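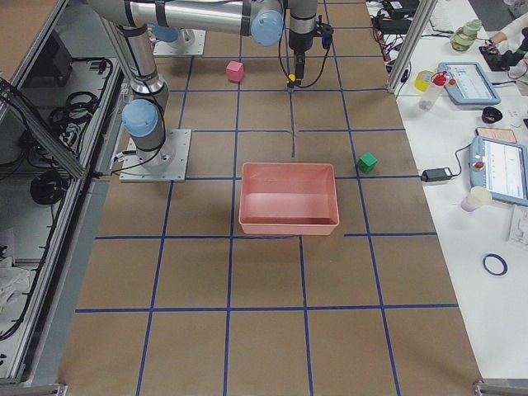 Blue tape grid on brown paper, with the pink bin and a couple of cubes.

Tip 6: tape your grid before you touch the planner! I used to type in pick spots by eye and then blame the software (poor Landow, it took a lot of abuse). Now I name every square in the config file and check the camera's guess against the tape. 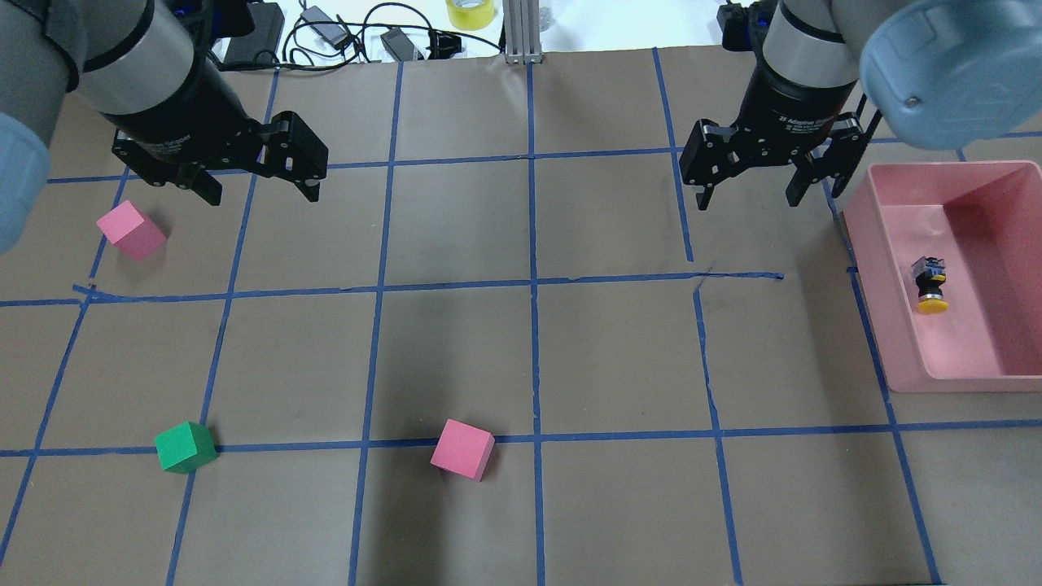 Do the cubes first — they're forgiving — and leave small round parts until your gripper widths are sorted. Save a copy of the settings before each change, too. I lost 28 saved poses once and I'm still grumpy.

Last updated 7/30/18
Contact | © Losley Workshop Tips | Back to top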